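Helle Tischplatte ölen: wie lange zwischen den Aufträgen warten?

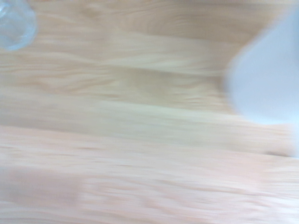 Bereich Oberflächen und Möbel, Hilfeforum Tosetier

petdale_sued
Ich habe eine Tischplatte aus hellem Weichholz bis Körnung 180 geschliffen und möchte sie mit Hartöl behandeln. Der Farbton soll so hell wie möglich bleiben. Auf der Dose (Antoniadis, farblos) steht nur »nach Trocknung wiederholen«. Wie lange warten, und wird dazwischen geschliffen? Raumtemperatur 20 Grad.

Cestitent
Bei 20 Grad über Nacht trocknen lassen. Reihenfolge:
Staub absaugen, Fläche nebelfeucht wischen, trocknen lassen, mit 240 nachschleifen.
Erster Auftrag dünn mit Pad, nach 20 Minuten Überstand vollständig abnehmen.
Zwischenschliff mit 260er Vlies, nur in Faserrichtung, ohne Druck.
Zweiter Auftrag wie der erste, noch sparsamer.
Farbloses Öl feuert Nadelholz sichtbar an. Wer das vermeiden will, nimmt ein weiß pigmentiertes Öl für den ersten Auftrag. Lappen ausgebreitet im Freien trocknen, Selbstentzündungsgefahr.

hobel60
Ich nehme Wachs, geht auch.

randleiste
Ergänzung: Unterseite mitölen, sonst kann sich die Platte verziehen. Wasserränder von Gläsern gibt es trotzdem, wenn man vor dem Aushärten (Herstellerangabe beachten) etwas Nasses abstellt.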